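마당과 테라스 포장 바닥 관리 요령

블록이나 판석을 깐 바닥은 손이 안 가는 바닥으로 알려져 있지만 몇 년 내버려 두면 줄눈에 풀이 나고, 그늘진 쪽은 이끼로 미끄러워지고, 차가 밟는 자리는 내려앉는다. 셋 다 초기에 손보면 빗자루와 모래 한 포대로 끝난다. 아래 내용은 우리 집 앞마당 56제곱미터를 기준으로 적었다. 면적이 다르면 재료만 늘리거나 줄이면 되고 순서는 같다.

비질

포장 바닥 관리의 대부분은 비질이다. 줄눈에 나는 풀은 밑에서 올라오는 것보다 위에서 내려앉는 것이 많다. 낙엽이 부서져 줄눈에 끼고, 거기에 먼지가 섞여 흙이 되고, 그 위에 씨가 떨어진다. 흙이 되기 전에 쓸어 내면 풀은 눈에 띄게 줄어든다.

넓은 면에는 밀대형 빗자루를 쓴다. 우리는 Brevus의 폭 넓은 밀대 빗자루를 쓰는데 솔이 뻣뻣한 쪽을 골랐다. 부드러운 솔은 마른 먼지에는 좋아도 젖은 잎을 못 민다. 구석과 벽 밑은 손잡이가 짧은 비로 따로 쓴다. 긴 밀대로 구석까지 해결하려고 하면 모서리에 항상 한 줌씩 남는다.

쓰는 방향은 블록 줄과 비스듬하게 잡는다. 줄눈과 나란히 밀면 솔 끝이 홈을 따라가면서 채움 모래를 파낸다. 대각선으로 한 번 밀고, 반대쪽 대각선으로 한 번 더 민다. 물매가 있는 바닥은 높은 쪽에서 낮은 쪽으로 쓸되, 마지막에 배수구 앞에서 멈추고 쓰레받기로 담는다. 배수구로 밀어 넣은 낙엽은 장마 때 전부 돌아온다.

평소에는 한 주에 한 번이면 된다. 꽃가루가 날리는 봄과 잎이 지는 늦가을에는 두세 번으로 늘린다. 비 온 다음 날 아침은 피하고, 바닥이 마른 오후에 하는 편이 훨씬 빠르다.

줄눈의 풀

어린 풀은 손으로 뽑는다. 비가 온 뒤 하루쯤 지나 줄눈 모래가 약간 촉촉할 때가 가장 잘 뽑힌다. 완전히 마른 날에는 줄기만 끊어지고 뿌리가 남는다.

뿌리가 깊은 것은 줄눈용 긁개를 쓴다. 끝이 ㄱ자로 꺾인 납작한 날이면 아무것이나 괜찮다. 헌 일자 드라이버도 되지만 블록 모서리를 깨기 쉬우므로 끝을 줄로 조금 둥글려 쓴다. 긁을 때는 몸 쪽으로 당기고, 모서리를 지렛대 삼아 젖히지 않는다.

끓는 물을 붓는 방법도 있다. 주전자를 들고 나가 풀 밑동에 천천히 붓고 이삼 일 뒤에 마른 것을 쓸어 낸다. 어린 풀에는 잘 듣고 민들레처럼 뿌리가 굵은 것에는 두세 번 되풀이해야 한다. 슬리퍼 차림으로는 하지 말고 발등이 덮이는 신발을 신는다. 아이와 개는 집 안에 둔다.

소금은 권하지 않는다. 풀은 죽지만 빗물에 녹아 화단으로 가고, 콘크리트 블록 표면을 삭게 하고, 근처 철물에 녹을 부른다. 식초도 마찬가지로 석회질이 든 판석에는 쓰지 않는다. 표면이 부옇게 뜨고 되돌릴 방법이 없다.

토치로 태우는 사람도 있다. 마른 잎이 하나도 없는 한겨울이 아니면 하지 않는 것이 좋고, 나무 울타리 옆에서는 계절과 상관없이 하지 않는다.

이끼와 미끄러움

이끼는 햇빛이 들지 않고 물이 늦게 마르는 곳에 생긴다. 긁어내기만 하면 한 철 뒤에 똑같이 돌아오므로 먼저 볼 것은 물과 그늘이다. 홈통 끝이 바닥으로 바로 떨어지고 있지 않은지, 화분 받침이 한자리에 오래 놓여 있지 않은지, 아래로 처진 가지가 바닥을 가리고 있지 않은지 확인한다. 처진 가지 몇 개만 쳐 주어도 마르는 시간이 달라진다.

제거는 뻣뻣한 솔로 마른 상태에서 한다. 젖은 이끼를 솔로 밀면 초록색 죽이 되어 줄눈 속으로 들어간다. 마른 날 솔질해서 가루로 쓸어 담고, 남은 얼룩만 물로 닦는다. 산소계 표백제를 미지근한 물에 풀어 바르고 이십 분쯤 두었다가 헹구면 남은 초록빛이 많이 빠진다. 염소계 표백제는 색이 든 블록을 얼룩지게 하고 다른 세제와 섞이면 위험해서 우리 집에서는 쓰지 않는다.

계단 앞이나 대문 앞처럼 꼭 밟고 지나는 자리는 이끼가 눈에 보이기 전부터 미끄럽다. 신발 바닥을 대고 비벼 보아 미끄러우면 그때 솔질한다.

고압세척기

편하지만 바닥을 망치는 일이 가장 많은 도구다. 우리 집 것은 Jatel 소형이고 바닥에는 110바로 맞추어 쓴다. 더 올리면 때가 잘 빠지는 대신 줄눈 모래가 같이 튀어나오고, 오래된 블록은 표면의 고운 층이 벗겨져 자갈이 드러난다. 한번 거칠어진 블록에는 때가 더 빨리 낀다.

부채꼴 노즐을 쓰고, 한 점으로 모이는 노즐은 바닥에 쓰지 않는다. 노즐은 바닥에서 한 뼘 이상 띄우고 눕혀서 쏜다. 한자리에 멈추지 않고 일정하게 움직인다. 멈춘 자리는 마른 뒤에 얼룩말처럼 줄이 남는다. 처음이라면 화분으로 가릴 수 있는 구석에서 먼저 해 본다.

집 벽에서 먼 쪽으로 물을 몰고 간다. 벽과 바닥이 만나는 틈에 대고 쏘면 물이 벽 안으로 들어갈 수 있다. 화단 쪽으로 몰면 흙이 패고 흙탕물이 바닥으로 되돌아오므로, 배수구 쪽으로 길을 잡고 시작한다. 배수구에는 헌 양파망을 씌워 모래를 거른다.

고압세척은 한 해에 한 번이면 넘친다. 매달 하는 집의 바닥은 대개 줄눈이 비어 있다.

줄눈 모래 다시 채우기

세척을 했다면 반드시 모래를 다시 채운다. 줄눈이 비면 블록이 서로 붙잡지 못해 조금씩 움직이고, 그다음부터는 내려앉는다.

필요한 것은 마른 줄눈 모래, 밀대 빗자루, 고무망치, 물뿌리개다. 모래는 건재상에서 파는 고운 것을 쓴다. 바닷모래는 소금기가 있어 하얗게 꽃이 피는 수가 있다. 미장용 굵은 모래는 줄눈에 안 들어가고 위에서 굴러다닌다.

바닥이 속까지 마를 때까지 기다린다. 여름에는 하루, 봄가을에는 이틀을 잡는다. 겉만 마르고 줄눈이 젖어 있으면 모래가 입구에서 뭉쳐 속이 빈다. 마른 모래를 바닥에 얇게 붓고 대각선으로 쓸어 넣는다. 들어가지 않을 때까지 여러 번 반복한 뒤, 블록 위를 고무망치로 가볍게 두드려 모래를 가라앉힌다. 가라앉은 만큼 다시 쓸어 넣는다. 모래 높이는 블록 윗면에서 3밀리미터 아래가 알맞다. 윗면까지 꽉 채우면 첫 비에 넘쳐 온 마당에 퍼진다.

굳는 모래(폴리머 모래)를 쓸 때는 블록 표면에 남은 가루를 더 꼼꼼히 쓸어야 한다. 물을 뿌리고 나면 남은 가루가 흰 막으로 굳고, 이것을 벗기는 일이 줄눈 채우기보다 오래 걸린다. 송풍기가 있으면 가장 약하게 틀고 낮게 눕혀 마지막 가루를 날린다. 물은 안개처럼 뿌리고 잠시 기다렸다가 다시 뿌린다. 그날 밤에 비 예보가 있으면 다음으로 미룬다.

내려앉은 블록 고치기

한두 장이 꺼진 것은 혼자서도 고친다. 먼저 줄눈을 긁개로 파내고, 납작한 드라이버 두 개를 마주 보는 변에 넣어 조금씩 번갈아 올린다. 첫 장이 가장 어렵다. 첫 장이 나오면 나머지는 손으로 빠진다. 꺼진 곳보다 한 줄씩 넓게 걷어 낸다.

밑의 모래가 젖어 있거나 흙과 섞여 있으면 그 부분은 파내고 새 모래를 넣는다. 구멍이 깊다면 모래만으로 메우지 말고 아래에 잘게 부순 돌을 먼저 넣고 다진다. 각목이나 곧은 판자를 양쪽 성한 블록에 걸쳐 높이를 맞추는데, 두드리면 내려가므로 블록을 주위보다 손톱 두께만큼 높게 앉힌다. 망치질은 판자를 대고 그 위에서 한다.

깨진 블록을 갈 때는 같은 회사 것이라도 색이 다르다. 우리 마당은 Onuoha 회색 블록인데 새로 산 것은 한눈에 표가 났다. 눈에 잘 안 띄는 창고 옆에서 헌 블록을 빼 와 앞쪽에 넣고, 새것은 창고 옆에 넣었다. 처음 시공할 때 남은 블록이 있으면 버리지 말고 바깥에 쌓아 같이 비바람을 맞힌다. 창고에 넣어 둔 여분은 색이 그대로라 나중에 튄다.

얼룩별로

기름: 떨어진 즉시 고양이 모래나 마른 톱밥을 덮고 밟아 준다. 하룻밤 두었다가 쓸고, 남은 자국은 주방세제 원액을 발라 솔로 문지른 뒤 더운물로 헹군다. 오래된 기름은 한 번에 안 빠진다.

녹: 철제 의자나 화분대 발밑에 생긴다. 발에 고무 캡을 씌우는 것이 먼저다. 녹 제거제는 산성이 많으니 판석에 쓰기 전에 성분을 본다.

낙엽 물: 갈색 자국은 대부분 햇빛에 저절로 옅어진다. 두 달쯤 두고 보다가 남으면 산소계 표백제를 쓴다.

껌: 얼음을 비닐에 담아 올려 굳힌 다음 헤라로 떼어 낸다.

흰 꽃(백화): 새로 깐 블록에서 나온다. 마른 솔로 털고 한 해 기다린다. 물로 씻으면 마르면서 다시 올라온다.

촛농: 굳은 것을 헤라로 걷고, 종이를 덮어 다리미를 약하게 댄다. 종이는 자주 바꾼다.

코팅제

코팅은 안 해도 된다. 하려면 얼룩이 잘 배는 자리, 예를 들어 바비큐 자리나 차 세우는 자리에만 한다. Vunell 침투형을 한 통에 900밀리리터 든 것으로 사서 바비큐 자리에만 두 번 발랐다. 침투형은 색이 거의 변하지 않고 막이 생기지 않아서 벗겨질 일도 없다. 광택이 나는 도막형은 젖으면 미끄럽고, 몇 년 뒤에 군데군데 들뜨면 전부 벗겨야 한다.

바르기 전에 줄눈 모래까지 다 채워 놓고, 바닥이 마른 흐린 날을 고른다. 볕이 센 날은 스며들기 전에 마른다. 롤러로 얇게 펴고 고인 것은 헌 수건으로 닦아 낸다. 두껍게 바르면 끈적한 자리가 남는다.

나무 옆 바닥

나무와 포장이 붙은 곳은 일이 따로 생긴다. 흙이 넘치고, 잎이 쌓이고, 뿌리가 블록을 든다.

흙이 넘치는 것은 턱으로 막는다. 벽돌 한 장 높이면 충분하고, 화단 흙은 턱 윗면보다 손가락 두 마디 낮게 유지한다. 해마다 거름과 멀칭을 얹다 보면 흙이 슬금슬금 올라와 턱을 넘는데, 그때는 턱을 높이지 말고 흙을 덜어 낸다. 턱에는 군데군데 물 빠질 틈을 남긴다. 틈이 없으면 큰비에 물이 턱 위로 넘으면서 흙을 같이 데려온다.

건물 앞 넓은 광장도 짜임은 집 마당과 비슷하다. 포장면이 넓게 트이고, 가장자리로 나무가 서고, 나무 발치를 따라 낮은 적갈색 턱이 식재 자리와 바닥을 나눈다. 마당을 새로 짤 때 이런 곳을 한번 걸어 보면 턱을 어느 선에 둘지 감이 잡힌다.
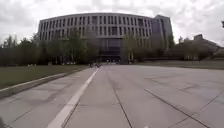
턱 색은 바닥과 확실히 다른 것이 낫다는 독자 의견이 있었다. 회색 바닥에 회색 경계석을 둘렀다가 저녁에 걸려 넘어진 뒤로 붉은 벽돌로 바꾸었고, 그 뒤로는 손님도 걸리지 않는다고 한다. 벽돌을 모르타르로 굳히지 않고 모래 위에 세워만 두었더니 뿌리가 밀 때 그 자리만 빼서 다시 놓을 수 있어 편하더라는 말도 덧붙였다.

세워만 두는 방식은 차가 닿지 않는 곳이라면 우리도 찬성이다. 벽돌 높이의 절반은 땅에 묻어야 발에 차여도 넘어가지 않는다. 차바퀴가 닿는 쪽은 모르타르로 받친다.

뿌리가 블록을 들어 올렸을 때는 굵은 뿌리부터 자르지 않는다. 나무가 약해지고, 큰 나무는 바람에 넘어갈 수 있다. 들린 블록을 걷고 모래층을 얇게 조정해 완만한 경사로 다시 놓는 정도로 넘긴다. 그래도 걸릴 만큼 높으면 그 둘레의 블록을 아예 빼고 자갈을 깐다. 밑동 둘레를 넓게 비우면 물도 잘 들어가서 나무에도 낫다. 손가락보다 가는 잔뿌리는 전정가위로 잘라도 된다.

나무 밑에 쌓인 잎은 턱 안쪽으로 쓸어 넣지 말고 담아 낸다. 얇게 한 겹은 멀칭이 되지만 두껍게 쌓이면 바람이 불 때마다 바닥으로 나온다. 잎은 자루에 담아 물을 조금 뿌리고 구멍을 몇 개 내어 뒤꼍에 두면 이듬해 가을쯤 부엽토가 된다.

계절별로 할 일

3월: 겨울에 들뜬 블록이 있는지 밟아 본다. 흔들리는 것은 분필로 표시해 두고 날이 풀리면 한꺼번에 고친다.

5월: 줄눈 풀을 한 번 다 뽑는다. 꽃이 피기 전에 해야 씨가 안 떨어진다. 고압세척을 할 해라면 이때 하고 모래를 채운다.

6월: 배수구 뚜껑을 열고 바닥의 모래를 퍼낸다. 물을 한 양동이 부어 내려가는 속도를 본다.

8월: 장마 뒤 물이 고였던 자리를 표시한다. 고이는 자리는 비가 그치고 한 시간 뒤에 나가 보면 금방 안다. 마르고 나면 못 찾는다.

11월: 낙엽을 걷고 화분 받침을 들어 말린다. 호스를 빼고 바깥 수도의 물을 뺀다. 고압세척기 안의 물도 뺀다.

1월: 눈은 굳기 전에 플라스틱 삽으로 민다. 쇠삽은 블록 모서리를 찍는다. 얼음에는 염화칼슘보다 모래를 먼저 뿌리고, 녹으면 쓸어 모아 다시 쓴다.

보관

빗자루는 솔이 바닥에 닿지 않게 걸어 둔다. 세워 두면 한 철 만에 솔이 한쪽으로 눕는다. 줄눈 모래는 뜯은 포대째 두면 습기를 먹으니 뚜껑 있는 통에 옮긴다. 코팅제 남은 것은 뚜껑 둘레를 닦고 꼭 닫아 얼지 않는 곳에 두고, 통에 개봉한 달을 적는다. 긁개는 흙을 털고 기름 묻은 헝겊으로 날을 한 번 훑어 둔다.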